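Notebook – dye bench, Virnemgate
January, started 9.40

Overdyeing trial, second go at the faded blacks. Really pleased with how this is shaping up, so writing it down before I forget the order of things.

Recap for Nga, who missed the first go: old cotton blacks drift towards brown or green after enough washes, and a straight black overdye leaves them looking flat. Trinh suggested a weak navy bath first, then the black on top. I was doubtful. I am now a complete convert!

Bath A: navy, half strength, salt in two lots. Bath B: black, full strength, soda ash after the first stir. Swatches go in damp, never dry. Recipe card is 1701 in the Falton box, but the soda figure on it is crossed out twice and I can't read my own correction. Ask Tâm, who copied it out before the tea incident.
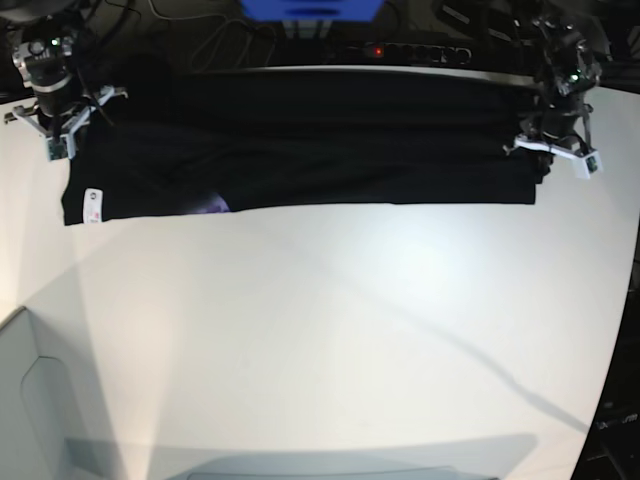

Polyester thread is still the nuisance. It won't take the dye at all, so the seams stay whatever colour they were, and on a really faded piece they stand out like chalk. Nhàn wants to try cotton-stitched pieces only. Fine for the trial, no help for the mending days, when people bring what they've got.

11.15 – swatch 2 out of bath B and rinsed. Lovely. Deep and slightly cool, like a blackbird. Rinse water took ages to clear, so next time a hot rinse before the cold one, and a drop of the Zokau soap in between.

Swatch 12 is patchy down one side. My fault, I let it float while I was hunting for the long spoon. 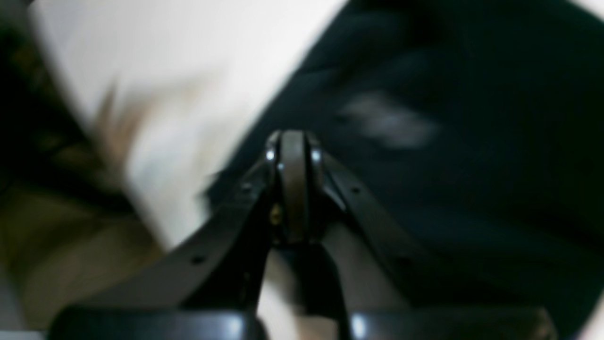
Light check by the north window, then under the warm lamp. The navy-first swatches hold up under both. The straight black ones go rusty under the lamp, which I'd never have spotted if Zamfira hadn't insisted on doing it twice. Good call, Z.

Rub test next: white cotton, twenty strokes, dry then damp. Dry is clean on everything. Damp leaves a grey smudge on the straight blacks and hardly anything on the others. Why should that be? Less loose dye left sitting on top, maybe. Trinh thinks it's just the longer soak.

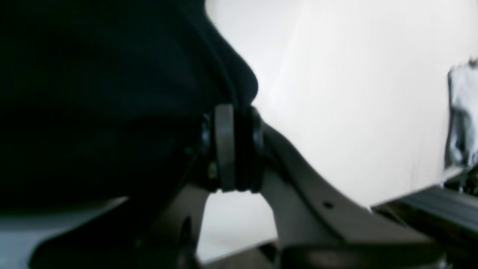

To settle it: same soak time for both, plain water in place of bath A. Easy to run alongside the next batch.

Still to do
– order soda ash, batch 2086 is nearly gone
– ask Vũ about the bigger pan
– label swatches BEFORE they go in, in laundry pen
– wash test at 40, five rounds, keep one of each back

15.20 – pans scrubbed, hands still blue.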